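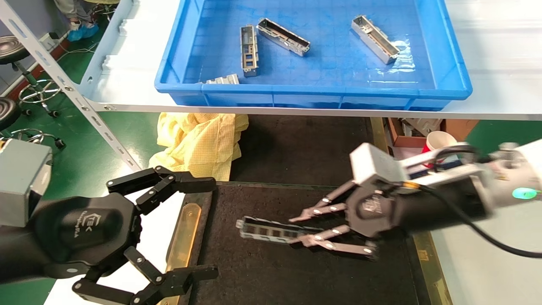
Gumance Assembly Cooperative
Minutes of the automation working group, March

Present: Tarık Işık (chair), Clémence Lemaire (floor lead), Perihan Gökçe (maintenance), Nermin Erdem (purchasing), Keegan Caron (minutes)
Apologies: none
Meeting opened at 2:05 pm in the upstairs lunch room.

1. Previous minutes
Accepted with one correction. The line about the Gezer contract should read "to be reviewed", not "to be renewed". Keegan to fix the copy on the shared drive.

2. Housing handling at the bench
Clémence reported on the two-handed robot at the mat bench. The job is to take one metal housing from the blue tray, bring it down over the mat, turn it so the slots face the right way and set it down for the next person. Over the trial it attempted 362 picks. Of these, 59 needed someone to step in, mostly when two housings had ended up touching or when one was leaning on the tray rim.

Perihan asked what counted as stepping in. Clémence said anything where a person touched the part, the tray or the stop button. Restarting from the screen was not counted. Perihan thought it should be, and said the figure would look worse if it was. Agreed that restarts will get their own column on the sheet from now on.

Tarık asked how it compares with a person. Clémence said a new starter is quicker by the end of their first morning. The robot is steady once it has hold of a part, but it is slow to decide where to put its fingers, and the cutouts in the sides seem to make this harder. It will sometimes close on an edge, let go and try again. No housings were scrapped. Three were marked and went to rework.

Nermin asked whether a plain clamp gripper would do the job for less money. Perihan said probably yes for this one part, but we would need another for the brackets and another for the covers, and changing them over would fall to maintenance. The fingered hands were chosen so that one machine could be moved between jobs. Whether it can do that is still not shown, as it has only been tried on housings.

Tarık asked for it to be noted that the group is not recommending purchase at this stage.

3. Trays and shelf
Trays are to be wiped dry before they go on the shelf over the bench. Clémence said glare off a shiny tray floor is a known cause of missed picks and it costs nothing to fix. Afternoon shift to be told as well.

Some discussion about foam inserts to hold the housings apart. Nermin has a price from Florier but the minimum order is more than we would use in a year. Perihan can cut a couple from offcuts to try first. Clémence would sooner see the robot cope with mixed-up parts, as that is how they arrive from the press. Left that Perihan will make 2 inserts and we run them beside the plain trays.

Keegan raised the bench itself. Cloths, cups and boxes of bits tend to collect under the shelf. Agreed that drinks stay off the bench for all staff, robot running or not. Clémence to speak to both shifts.

4. Cleaning and general chores
Tarık had been asked by the Pendosska site whether the same kind of machine could take on end-of-day chores: wiping benches, folding cloths, emptying bins, putting stools back. Perihan's view was no, not yet. A cloth changes shape each time it is picked up, and a robot that can hold a metal housing well may still make a mess of a rag. Bins might be possible if they were always in the same spot, and ours never are.

Nermin said her sister's household has a robot vacuum and still owns a broom. Clémence said wiping a flat bench might be worth an hour's trial, with the mat cleared first. No objection, provided it is done outside production time.

Tarık will write back to Pendosska saying we have nothing to report on chores and would be glad to hear if they try anything themselves.

5. Safety and housekeeping
Shoe covers are required past the green floor line, visitors included. Stock is low – Nermin to order.

Perihan wants loose cables in the walkway near the stools taped down or run along the wall. She also asked that stools be kept back from the robot's reach when it is running. Keegan to mark the distance on the floor with tape once Perihan has measured it.

6. Other business
Clémence asked for a second person to be trained on the robot, since the trial stops whenever she is on leave. Keegan offered. Tarık to check with the office about hours.

Actions
Keegan – correct previous minutes; floor tape
Clémence – restart column; speak to both shifts about drinks and drying trays; bench wiping trial
Perihan – foam inserts; cables; measure reach
Nermin – shoe covers; ask Florier about a smaller order
Tarık – reply to Pendosska; training hours

Meeting closed at 2:59 pm. Next meeting to be set once the insert trial has been run.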